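Bench Notes > Ordering > Default suppliers

February, by Bleddyn Wogan

Today I continued with the rule for default suppliers in Pivlow. When a part has always come from one supplier, the order should fill this name by itself. I loaded the old orders from the Bevwood shop, 54 lines, and ran the rule over them. For 21 lines it chose Ochoa, as I expected. Two lines stayed blank.
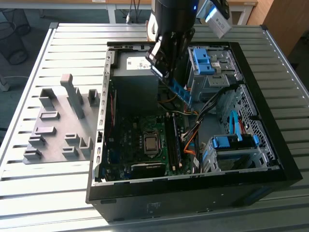 The blank ones are both hinges. In the old list the supplier is written with a space at the end, so Pivlow thinks it is another firm. I cleaned the names by hand and ran it again, and then the lines were filled. Must ask Estrella if the import can remove such spaces.

Estrella Cuevas tried the email button after lunch. The order went out, but the delivery address was still the old one in Cesis. It comes from the template and not from the customer card. She will change it.

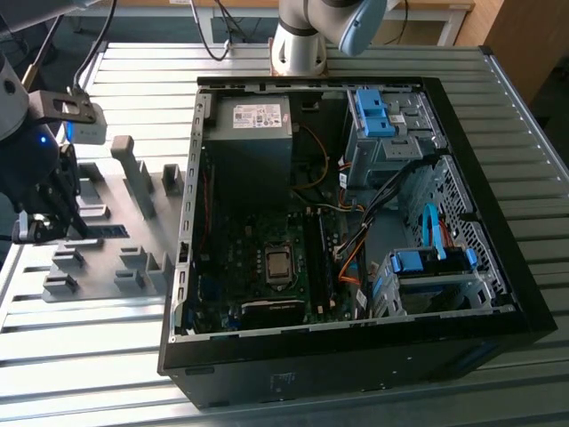
Printing is slow, almost 2 minutes for one order with drawings. Without drawings it is fine. I did not look for the cause yet.

Still open: what to do when a supplier is closed for holidays. I would prefer a warning and let the person choose.

Last updated: February, 4:40 pm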